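Bin picking with a KUKA arm: cable bundle pulls tight near the bin wall (student project)

Stefaniia Kushnir
Posted September 2025 in Student projects > Arms and grippers
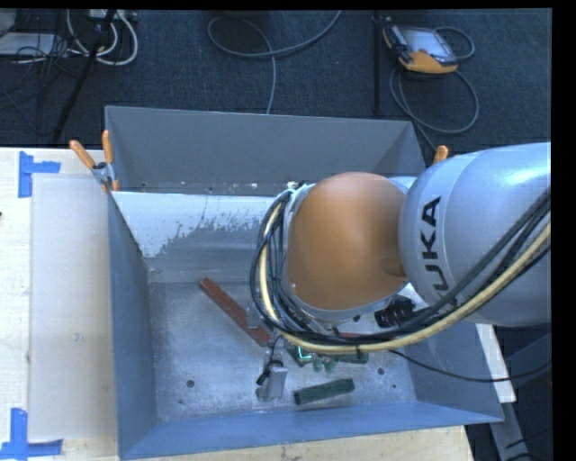
Vy Quan commented that the payload data should be checked before anything else, and asked whether the fault comes up at the same wrist angle every time.

It does, within a degree or two. Payload was entered from the CAD model and then checked on a scale, so I don't think that is it.

Background. Our module project at Sornness is picking mixed blocks and bars out of a metal bin. Perception is adequate. The problem is motion. When the target lies close to a side wall, the planner picks a wrist orientation that winds the external cables round the last joints, and the arm stops on a torque fault before the gripper closes. Out of 396 attempts in the last batch, 74 ended this way. Nearly all of them were targets near a wall. The cables are strapped in one bundle along the outside of the arm with a loop left at the wrist. The planner is Druria with default settings and no cable model.

I would like to know:
- whether a longer loop is worth trying
- whether to limit the wrist in software, and by how much
- whether anyone has used a proper dress pack on a student budget

Changing the bin is not an option. It is fixed by the project brief.

Diễm Giáp

Limit the wrist first. With a parallel gripper, a grasp turned by 180 degrees is the same grasp, so a full turn on the last axis gains you very little. Set the last axis to plus or minus 120 degrees in the planner and let it choose whichever of the two equivalent grasps falls inside the range. Keep the controller's own software limits slightly wider, otherwise you will get limit stops in place of torque faults and be no better off.

Then add a cost on joint travel from the home position. Druria takes a weight per joint. Start with the last joint at 7 and the rest at 1, and look at the logged joint angles for the failed picks. If they still bunch up at one end of the range, your home position is badly chosen and should be moved to the middle.

On the loop: do this by hand in T1 at reduced speed. Jog to both ends of the new range with the wrist pitched down, and set the slack at the worse of the two. More than that will catch on the bin wall when you reach low.

Hậu Bùi

longer cables. we had the same thing and just made the loop bigger, no more faults

Lempi Hirvonen

I would not follow the reply above without checking clearance. A bigger loop hangs lower, and a wall pick is where it will snag.

As to the dress pack, we fitted a Clamen sleeve with a swivel clip behind the wrist. It holds the bundle close to the arm and lets it slide lengthways. Two remarks:

1. Separate any thin sensor lead from the heavy lines before sleeving. Ours broke at the connector from being dragged by the others.
2. Re-measure the payload afterwards. The sleeve adds mass off the flange axis and the torque monitoring notices it.

The swivel clip was the expensive part. A printed one lasted a term.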